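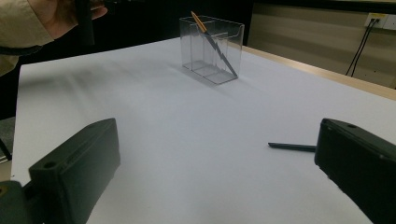 Ticket: Stationery into clear organiser, set keeps failing the checker
Project: Hulel
Opened by: me, and it looks like I'm the one working on it too
Status: open, getting there

Right, I'm putting this in the tracker because I've already explained it twice in chat and both times I got the numbers muddled.

We're collecting for the pen-and-pencil task. You pick a thing up off the white table with the hand-held gripper, you bring it over to the clear divided box, you put it in a compartment, you let go and back off. Very simple. We do it over and over and the recordings go up to Landuvus overnight, where the checker decides which ones are fit to train on. As of this morning we have 1,308 recordings for this task and 911 of them passed. I was expecting a few to drop out (they always do) but that's far more than a few, and when I sat down with a cup of tea and went through the failures I found they nearly all fall in two heaps.

Heap one, 239 recordings: "object position lost near container". Heap two is everything else that failed, mostly "start not found", plus a handful where I plainly fumbled it and deserve what I got.

What I've tried so far, in the order I tried it.

First I wiped the box. It's clear plastic, I'd been handling it all day, it seemed a fair bet. Wiped it inside and out, did a short run, sent them up. Same message, same sort of rate. So fingerprints are out, or at least they're not the main thing.

Then I moved the box further back from me, thinking it might be too close when the recording starts. That made it a bit worse if anything, so I put it back.

Then I turned the box. This did help! With it square on, you're looking through the front wall, then a divider, then the back wall, and a pencil leaning in there comes out in bits like a straw in a glass. With it turned at an angle you get a cleaner look into whichever compartment you're aiming for. The lost-position failures went down on the angled ones. Not gone, but down enough that I don't think I'm kidding myself. 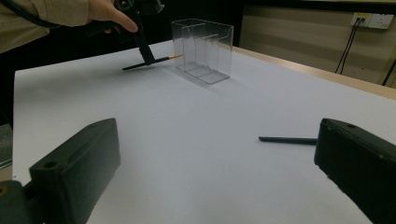

The paintbrush is a separate headache and I want it noted here before I forget. It's thin, it's got a glossy black handle, and the checker seems to treat it as part of the gripper half the time. My guess is that it's dark thing next to dark thing and it can't tell where one stops. The metal bit at the end is what it latches on to, so if you hold the brush with that end showing it copes, and if you pinch it so your fingers (the gripper's, I mean) hide the metal, it gives up. I've been holding it well back on the handle since lunch and that's been better. I'd like to keep the brush in the set because it's the only one that isn't pencil-shaped, and if we train on pencils alone we'll get something that can only do pencils.

Now, "start not found". I was properly stuck on this one. The checker wants a still moment at the beginning with the gripper open and nothing held, and I was sure I was doing that. I pulled up a batch of failures and watched the first couple of seconds of each, and in most of them I'm already drifting forward when the recording begins. I press the button and go. It feels like waiting, when you're holding the thing, but it's no wait at all. So now I press, say "one elephant" under my breath, and then move. Silly, but it works.

The other thing in that heap was an item already in the box from the time before. I'd been leaving things in on purpose, as the instructions from Homimia say we want some starts with a part-filled box. Fine. But the task sheet for this batch was still set to "container empty at start", so every part-filled one got marked down whatever I did with my hands. That's a form problem and I could have spotted it in the first hour if I'd read the form. I've changed the sheet. Old ones will need relabelling and I'd rather not do it one by one, so if anybody has a script for that, shout.

Left to do on my side:
Redo the angled-box run with a pencil already in.
Same again with the box square, so we've got a fair comparison.
Brush only, held at the back of the handle, both box angles.
Check whether the failures bunch up late in the day. I've a feeling they do, and that it's me getting tired and hurrying the let-go.

One question for whoever looks after the checker. When it says position lost, does it mean lost at any point, or lost at the end? If I can see the pencil fine all the way over and it only goes funny once it's behind the plastic, I'd say that recording is still worth having. The hard part of the job is the carrying and lining up, and those are all there.

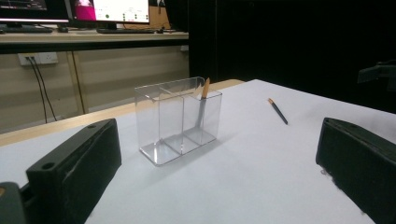

Cardoso: lost at any point, for longer than the limit, and the limit is the same for every task. It was set with solid bins in mind, where once the thing's in, it's in. I can raise it for this one. Please don't bin the old recordings until I've run them again, I'd expect a good share of the 239 to come back. And leave the box clear, please, a couple of people have asked whether we could swap it for a white one and the answer is no, the whole reason it's on the list is that see-through containers are where the last model fell over.

Lovely, that saves me a lot of grief. Nothing's been binned, I've only moved them to a folder called "sulking", which I'll rename if it upsets the upload.

And agreed about the box. I did think about sticking a bit of tape along the rim so there'd be an edge to aim at, and I'm glad I didn't. If the learner only ever sees a box with tape on it, it'll go hunting for tape.

Update, 3.40 in the afternoon. Got through the angled run and most of the square one. I've been dropping the pencils in with the tip up sometimes and down other times, and leaning whichever way they fancy, where before I was fussing each one into the same corner. I'd got so neat at it that I was teaching it one single move. So the new ones look scruffier and I think they're better for it. A few notes while they're fresh.

Letting go too high is my worst habit. The pencil drops the last bit, knocks the divider and rattles about, and it still counts as in, but it's a rotten thing to learn from. I'm now lowering until the end is well below the rim before I open up.

The backing-off matters as well. Twice I caught the box with a finger on the way out and shoved it along the table. I've flagged both of those by hand and the checker was happy with them, so that's a gap somebody might want to look at. If the container moves after the release it ought to say so.
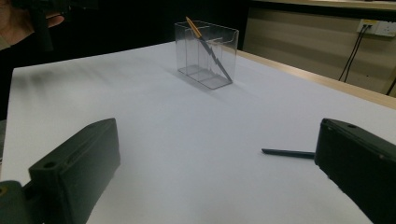 Starting places are still too samey. I looked back over the day's first seconds all together and I nearly always begin from the same height, a bit to the left, because that's where my elbow is comfy. For the next lot I'm going to make myself start from somewhere different each time, higher, lower, over to the right, even if it feels daft. I'm also going to shift where the loose item lies, and have it pointing away from the box now and then. It's a real faff to pick up when it's pointing the wrong way, so I've been quietly avoiding it, and of course that's exactly the sort we're short of.

First results from the raised limit are in, on a small test lot only. All the angled ones passed, and on the square ones 3 failed, and having watched those I'd have failed them too. Dropped from too high, every one. So I'm calling heap one mostly explained. I'll leave the ticket open until the old recordings have been run again and the part-filled ones are relabelled.

Still need: the script, if it exists. And a spare charger for the gripper battery, the one on the desk only works if you hold the lead at a funny angle.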